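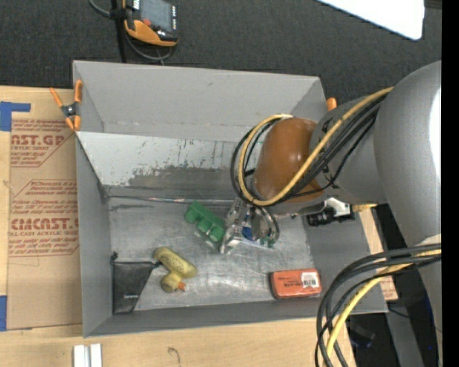

Custham Laboratory Releases Version 4 of Its Grasp Planning Software

February 11, 2018

The Custham Laboratory has released version 4 of Killus, its planning software for robot arms that pick mixed objects from open bins. The release is available now to member groups and will be offered to outside research teams in November.

Killus takes in a depth view of the bin, proposes a set of possible grasps, and ranks them before the arm moves. Earlier versions ranked grasps by the shape of the object alone. Version 4 also considers the space that the gripper itself will need, including its clearance from the bin walls and from neighboring objects. A grasp that looks sound on its own may now be placed lower on the list if the fingers would strike a sloping panel on the way down.

"The planner used to treat the bin as a set of limits to be checked at the end," said Shuk-fan Tang, who leads software development at the laboratory. "We have moved that check to the beginning. The arm spends less time considering motions it could never have carried out."

Development work uses a gray bin with angled walls and a changing mix of items. Soft goods such as a fabric pouch are placed with rigid boxes and molded toy-like shapes, and reflective patches on the worn metallic floor are left as they are. Bright reflections have been a known source of false depth readings, and the new release includes a filter that marks doubtful regions — the planner may still reach into them, but at reduced speed.

The laboratory has also replaced the log format. Each attempt is now stored as one record that holds the depth view, the ranked list, the grasp chosen, and the path sent to the arm. Records can be replayed in the Tetteh viewer without a robot attached. Logs made with version 3 can be converted with a command-line tool included in the package, although ranked lists were not saved in that version and cannot be recovered.

Member groups should note two changes before they install the update. Gripper models must be supplied in the new format, and the default planning time has been raised to 80 milliseconds per grasp. Groups that need the former setting may restore it in the configuration file.

Support for version 3 will continue for 18 months. Questions about conversion or gripper models should be sent to the software desk at the Custham Laboratory.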